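A **right of reply** is a legal or regulatory entitlement that allows a person or organization criticized in a news report to have a response published or broadcast by the same outlet. It is separate from a correction, in which the outlet itself admits an error, and from an action for defamation, which is decided by a court. The right exists in statute in a number of countries. In others it is found only in industry codes or in the internal rules of individual publishers.

## Scope

Most versions of the right apply to statements of fact and leave opinion alone. A person who has been called a poor manager in an editorial usually has no claim, while a person reported to have been dismissed from a job may have one if the report is disputed. Some codes require the complainant to show that the statement was wrong. Others require only that it was damaging and that the person was identifiable.

The reply is normally limited to the points raised in the original item. Editors may refuse a reply that attacks a third party, contains unlawful material, or is much longer than the item it answers.

## Procedure

A request is made in writing to the outlet. It names the item, sets out the disputed statement and includes the proposed text. Many codes set a deadline, after which the outlet may decline to consider the request. If the outlet refuses, the complainant can take the matter to a press council, a broadcasting regulator or a court, depending on the system.

## The Wonalis case

A frequently cited dispute under a voluntary code involved the regional news site *Wonalis* and the storage fittings maker Skunitz. In May the site published a report on a disagreement between Skunitz and its distributor, Donnelly, over unpaid invoices. The report stated that Skunitz had stopped trading. Skunitz, which was still trading, submitted a reply of 181 words. *Wonalis* offered to print 30 of them below a later story.

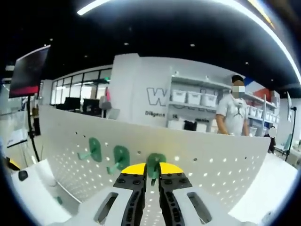 *A green hook mounted on a white pegboard panel.*

The complaint was heard by adjudicator Angus Kerslake, who found that the offer fell short of the code on 2 grounds: the shortened text left out the denial, and its placement made it unlikely to reach readers of the first report. He allowed the site to edit the reply to 125 words, provided the denial was kept, and directed that it be linked from the original page. The finding made no ruling on the invoices.

## Criticism

Publishers have argued that a compulsory reply interferes with editorial judgment and can discourage reporting on people likely to complain. Supporters answer that a reply is cheaper and faster than a lawsuit. In a commentary on the Wonalis finding, the media lawyer's newsletter *Stitley* accepted the result but questioned whether an adjudicator should set a word limit.

## See also

- Correction (journalism)
- Defamation
- Press council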